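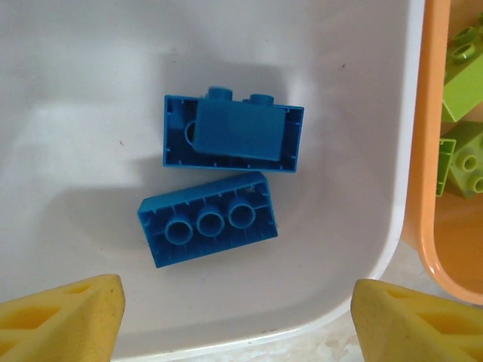 Used Brick Bins - FAQ

Last updated August 27, 2022

Ordering, washing, sorting, sending stuff back. Read this before you email us please, we're slow on email in the busy months.

What do I get in a bin?
Plastic building bricks, secondhand, sorted by color. Pick blue, red, yellow, white, green or gray. Mixed sizes within the color. No minifigures, no wheels, no baseplates - those go in the Grorner odds and ends bag, sold separately.

How many bricks?
The big bin is 2,000 pieces. The half bin is 657. Yes it's a weird number, it's what fits once the lid is on.

Can I choose the exact shade?
No. Blue is blue. You'll get medium blue, dark blue, some in between. Old bricks fade too, expect a few that don't match.

Are they all one brand?
No. Fladutia buys from yard sales, schools and estate lots so it's a mix. They should all clip together. If you find some that don't, see returns.

Are they clean?
Washed once before packing. We still say wash again if the kid is small and chews things. Warm water, dish soap, mesh bag. Not the dishwasher, not the dryer. Lay them out upside down or tilted on a towel - water sits in the tubes underneath and takes forever to go.

Some came stuck together. Now what?
Happens. Small bricks get jammed inside the hollow side of bigger ones, mostly when the bin's been shaken around in shipping. Tap the big one on a table, hollow side down. Still stuck, push from the corner with a wooden skewer. Don't use a knife. We've had emails.

What about scratches?
Light scratches and scuffs are normal and not a reason for return. Cracks, bite marks and melted bits are. Up to 12 bad pieces in a big bin we just send you replacements, no need to mail anything back. More than that, we take the whole bin.

Best way to store them?
White or clear bins with rounded corners, in our opinion. Easy to see whats left at the bottom and easy to wipe out. Shallow is better than deep. Kids dump deep ones on the floor to find one piece.

Do you sell the empty bins?
Yes, the Hao bin, lid included. $32 for a set. Back in stock since April. They stack but don't go crazy, the lids bow.

Is the Skidotix sorting tray worth it?
For small pieces, yes. For regular bricks just use your hands and a bedsheet. Sort by color first or size first? Depends who's building. We find size is quicker to build from and color is nicer on a shelf.

Can I send you my old bricks?
Please do. Any color, any condition short of broken. Dont sort them. Take out batteries, crayons, and food. Fill in the trade-in form first so we know its coming, then tape the box well - both ways across the bottom.

How do I return something?
Use the returns form with your order number and a photo of the problem pieces. Unopened bins, full refund. Opened bins, store credit unless we messed up.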